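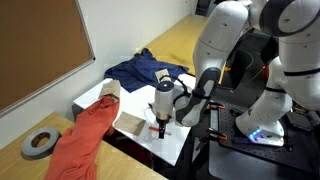

4. Setting up sign-in for your climate forum

1. Open Notetik, pick Events, then New Forum.
2. Type the venue (Honstead hall, say) and the date, 22nd September.
3. Set places to 50. Waiting list holds 22, can't be changed yet.
4. Add your speakers. Faith groups go under Partners, not Speakers.
5. Press Publish.

Note: candidates need thier own link. Ask Yamila Iturra.

Caution: dont press Publish twice. Sends 2 emails to everyone on the list, no undo.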